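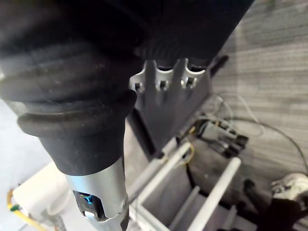 Otik wall towel rail – six months on
Reviewed by Bohdana Tymoshchuk, 07/01/2023

I bought the Otik rail to replace a stick-on hook that kept coming away. It is the short version, meant for one towel, and it comes from the Pamden range. I also looked at the Naseri, but it needs four screws a side and I didn't want that many holes in the wall.

What you get is the bar, the two brackets and a bag of fixings. There is a paper template, which is worth using. Mine was slightly creased, so I checked the marks with a spirit level before drilling. The whole job took 60 minutes, and most of that was finding the right drill bit. The wall plugs in the bag are on the soft side and I swapped them for my own.

The brackets are a dark charcoal grey. The website made them look black, so bear that in mind if you are matching other fittings. They stick out far enough to get your fingers behind the towel when you hang it.

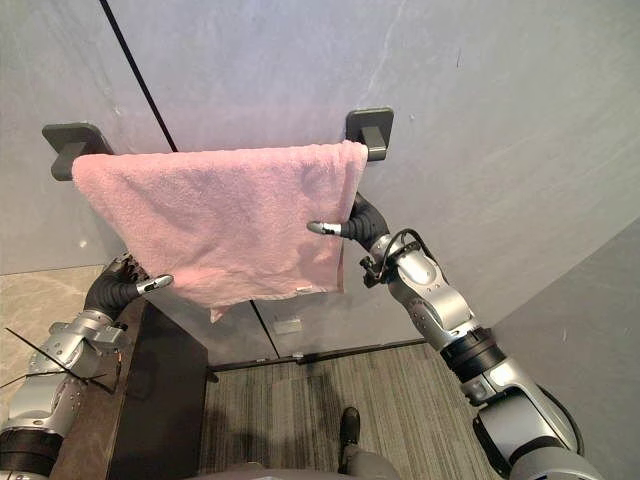

Pink towel folded over the bar, between the two brackets.

A folded towel takes up the space from one bracket to the other and hides the bar completely. If you have large bath sheets, get the longer one. Two towels on top of each other will fit but they dry slowly.

It has stayed level and I have tightened it once, in October. The tiny screw under each bracket is awkward to reach – you need the key supplied, and a normal one from my set was too big.

Cleaning is easy enough with a damp cloth. Water marks show on the dark finish more than I expected.

I ordered from Janside and it arrived in 2 days, well packed. I would buy the rail again, though I'd like better plugs in the bag at this price.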